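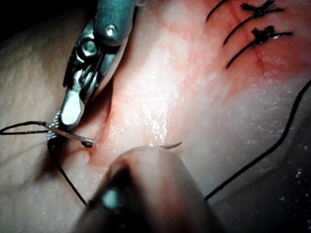
Home | Lists | Archive | Thread index | Previous | Next | Log in

Search this list: All words Any words Go

Subject: Re: Suturing demo at the Claddale open day
From: Haruto Kubo
Date: 22 April 2023

Replying inline to Daichi and copying the list, as two people asked me the same things in the hallway.

> Daichi Shibata wrote:
>
> I could not get to Claddale for the open day and would like
> to know what the Pluvance group ran on the suturing bench.
> Specifically:
>
> - was it interrupted or running stitch
> - teleoperated or autonomous
> - which tissue, and did they show the wrist view or only the
> overhead monitor
>
> We are writing up our own bench protocol in Miyazaki and I
> would like it to be comparable if possible.

Interrupted. Black suture on a curved needle, one knot per stitch, tails cut fairly long. When I reached the bench two knots were done at one end of the incision and the third stitch was going in. The left driver held the needle and the second instrument waited low on the other side of the slit to receive the tip.

Teleoperated for everything visitors saw. The operator sat at the console behind the bench with the clutch pedal on the floor. Destska supplied the logging software, which records joint positions for both arms along with the video. There is a replay mode, but it was not run on tissue that day. They replayed one trajectory in air with no needle, at reduced speed, after lunch.

Tissue was porcine, kept moist. The operator said a fresh piece goes on the bench each session and that the surface is sprayed between stitches. You will want to specify this in your protocol. Glare from the wet surface is strong in the wrist view, particularly beside the incision, and it moves when the lamp moves. I would fix the lamp position and write it down.

Both views were shown. The overhead monitor faced the visitors and the wrist view was on a smaller screen next to the console. The wrist view is the more useful of the two for judging the bite, with one drawback: the receiving instrument sits very close to the lens and is badly out of focus. At the exit side only a sliver of needle shows past it. If you plan to label the moment of needle exit from that view alone, expect disagreement between labelers. I asked whether they had tried moving the mount and was told a new bracket is due in September.

Slack management was the weak point. With a long thread the loose strand lies across the work area on one side while a loop forms on the other, and the operator has to keep both clear of the jaws. On one stitch the loop was picked up together with the needle and the whole thing had to be released and regrasped. This cost more time than the knot did.

Numbers from the handout, for what they are worth:

recorded sessions: 203
single stitches logged: 3715
operators: 14

The handout does not say how a failed stitch is counted. I asked and got two different answers – one person said failures are kept and tagged, the other said they are discarded at the console. I have written to the group to clear this up and will forward the reply. Until then I would not quote the stitch total anywhere.

On comparability: use the same stitch type, fix the thread length at the start of each stitch, and log regrasps as a separate event. Needle angle at entry was judged by eye at Claddale, so there is nothing there to match.

The tour also covered the calibration room. I skipped it to stay at the bench, so somebody else will have to report on that part.

Haruto

--
27 messages in this thread

Comments (3)

kestrel_lab: The calibration room was a checkerboard target and a long talk on hand-eye registration. The slides are supposed to go up.

Daichi Shibata: Thanks, this covers it. We had not planned to log regrasps. Will add. Do you remember whether the thread was cut to length before the needle was loaded?

Haruto Kubo: Cut beforehand, from a tray on the operator's side. I did not get the length.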